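This site uses cookies to remember your preferences and count visits. By continuing to browse you agree to our cookie policy.

How I Sort the Catch-All Bin (and Keep It From Taking Over)

Every place I've lived or worked has had one. In the Dalville apartment it was a laundry tub by the back door. At my first office it was a copier paper box with the lid missing. It's the thing where stuff goes when your hands are full and you don't feel like making a decision, and I have emptied so many of them by now that I have a system. A few people asked me to write it down after I mentioned it in the February newsletter, so I'm writing it down!

You don't need much. A table you can stand at, two smaller boxes or bags, a damp rag, a pair of work gloves, and a spot by the door for whatever's leaving the house. Set aside 15 minutes for a bin you could carry by yourself. If it takes two people to lift it, give it an hour and put some music on.

Step 1: Get it up on the table

Please don't do this on the floor. I did it on the floor for years and my knees have opinions. Clear the table off first, all the way, so you aren't mixing the bin's mess with the table's mess (I've done that too, and ended up throwing out a perfectly good phone charger along with the junk mail).

I like a bin with straight sides that you can see down into. Metal is great for this because it wipes clean and you don't have to baby it. Fabric cubes look nicer on a shelf, but somebody drops a sticky can in there once and the fabric remembers it forever.

Step 2: Look before you dig

Stand over it for a minute with your hands at your sides. I know that sounds silly. What you're looking for is anything that could cut you, anything that could leak, and anything small that's going to get lost once you start moving the big pieces around. Small things love corners. I've found earrings, fuses, a baby tooth (not ours?? still no idea), and more binder clips than any household could use.

While you're looking, sort in your head into four groups:

Recycle — empty cans, clean paper, bottles
Wash — cups, spoons, food containers, anything that belongs in the kitchen
Drawer — tape, pens, scissors, batteries that still work
Ask — anything you can't decide on in five seconds

That last group is the one that saves you. If you stop to think about every object, you'll still be standing there at dinner. 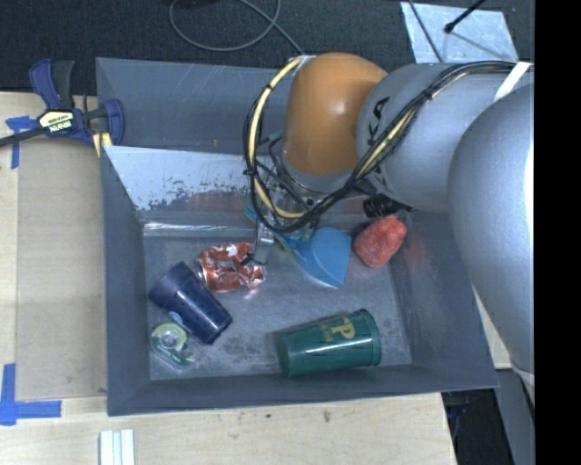 One crushed can, two cups and a little tape dispenser: recycle, wash, drawer.

A load like that is a nice one to practice on, with three of the four groups covered and a couple of odd pieces for the Ask pile. Most bins are messier, but you'd be surprised how often it's the same handful of characters: cans, cups, tape. My friend Modupe Iyamu runs a shared craft studio and she swears she could guess the contents of hers blindfolded.

Step 3: Cans first

Start with the cans, because they're the most likely to have sharp spots. An intact can is no big deal, but a crushed one can split along a fold, and that edge will open up a fingertip faster than a kitchen knife. Gloves on, pick it up by the ends if you can, and don't squeeze it any further.

Tip it over the sink before it goes in the recycling. Even a can that looks bone dry can have a spoonful of soda hiding behind a crease. Then check with your local pickup about crushing. Ours wants cans left whole if possible, since the sorting line reads them better that way, but Birgit Kröger two towns over has been told the opposite. If yours are already crushed, they're crushed. Toss them in and do it differently next time.

If you return cans for a deposit, keep the crushed ones separate. The machine at my grocery store spits them right back at me, and then I'm holding up the line with a bag of rejects.

Step 4: Cups to the sink

Cups next. Pull them out by the outside, not by sticking your fingers in, until you know what's in there. I check each one for three things: cracks around the rim, stains that won't come out, and that sour smell plastic gets when coffee with milk has been sitting in it.

For the smell, fill the cup with warm water and a spoonful of baking soda and leave it overnight. Works most of the time. If it doesn't work twice, I let the cup go or it gets demoted to holding paintbrushes. For cups with printing on the side, go easy. Skip the scrubby side of the sponge, and if you care about the lettering, keep it off the bottom rack of the dishwasher. I had a set of Brarker tumblers that lost their whole logo in one summer because I was lazy about that.

Don't stack them wet, either. They'll suction together and you'll be running hot water over the outside and swearing.

Step 5: The small stuff goes home right now

This is the step everybody skips. You've got the big pieces out, the bin looks basically empty, and there's one lonely roll of tape in the corner. And you think, oh, I'll leave that, I'll need it later. No! That one roll is the seed. Leave it there and by next week it has company.

Walk it to wherever tape lives. If tape doesn't live anywhere in your house, pick a place this minute, and make it the first place you'd look and not the tidiest one. Ours is in the drawer under the microwave, which makes no sense to anybody but us. Finn Ehlers, who helped me clear out the Greenberg garage, hangs his on a nail by the light switch and I've never once seen him hunt for it.

If something is still in its packaging, decide whether you're going to use it soon. If yes, open it and put it away ready to go. If not, leave it sealed and give it to someone who will.

Step 6: Wipe the bottom

Once it's empty, wipe it. Damp rag, drop of dish soap, then a dry towel so it doesn't get water spots or start to rust at the seams. Old metal bins get scuffs and cloudy marks that never come out, and I've made my peace with it. I spent most of an afternoon on one with vinegar and a nylon brush and it looked exactly the same afterward, only it smelled like salad.

Step 7: Put it back with a rule

You get one rule, and it has to be short. Ours is "empty it when you can't see the bottom." Till Vogler uses "nothing that used to hold food," which I admire but could not enforce in my house with teenagers. Write it on masking tape and stick it on the side if you have to.

And for the Ask box: put it where people will trip over it. Two days is plenty. After that it goes to the donation spot by the door, and whoever wants their mystery cable back had better speak up. (Anikó Vincze, if you're reading, I still have your tape measure.)

Next time I'm doing the shelf above the washer, so if you've got a good trick for half-used bottles of stain remover, send it over.

Contact | Copyright, all rights reserved | Back to top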